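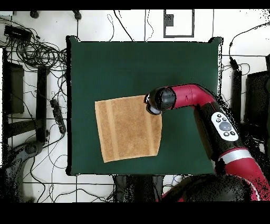 How to fold a hand towel so it stays folded

I used to fold towels in mid-air, chin holding one end, and then wonder why my linen cupboard looked like a jumble sale. These days I do every one of them flat on a table and it takes me almost 10 minutes for a whole load, which I'm pretty chuffed about!

What you'll need

A table at about hip height, a square of plain cloth to work on, and your clean, fully dry towels. My cloth is dark green. Terry grips fabric much better than it grips a bare tabletop, so the towel doesn't skate off while you're smoothing it, and with a pale tan towel on dark green you can see straight away if an edge has gone crooked. Any colour will do as long as it's a good bit darker or lighter than your towels.

Step 1. Shake and drop

Hold the towel by two corners, give it a couple of hard snaps (outside if you can, the fluff is unbelievable) and lay it down in the middle of the cloth. Don't fuss over it yet.

Step 2. Square it up

Towels almost never land as a proper rectangle. Mine usually goes a bit trapezoidal, with the top edge sloping off to the left and one bottom corner hanging lower than the other. Put a flat hand in the centre and ease the low corner back up with the other one. Small tugs! If you yank it you'll just move the problem to the opposite corner.

Got those paler bands running down your towel, the ones lighter than the rest? Use them as your guide. They show up a lean much sooner than the fluffy bits do. Older towels can be a bit puckered at the bands, so stretch those gently between your fingers first.

Step 3. Fold in thirds, the long way

Bring one long side in, then the other over the top. Run your forearm down the whole length to push the air out - this is the bit I skipped for years.

Step 4. Halve it, then halve it again

Short end to short end, press, and repeat. You want the fat folded edge facing you and all the loose edges tucked at the back.

Stacking

I go 4 to a pile, 8 at the very most for thin ones. Any higher and the bottom towel comes out with its mates every time you pull it. My shelf is 40 cm deep, so two rows fit with room to get a hand in behind.

If they won't behave

Stiff towels spring open. Skip the fabric softener, use less detergent, and try half a cup of white vinegar in the rinse. My neighbour Gerardo Benedetti swears by folding them while they're still warm off the line, and in August I can't say I've had much chance to test that one.

Face washers next - same idea, only skip the thirds.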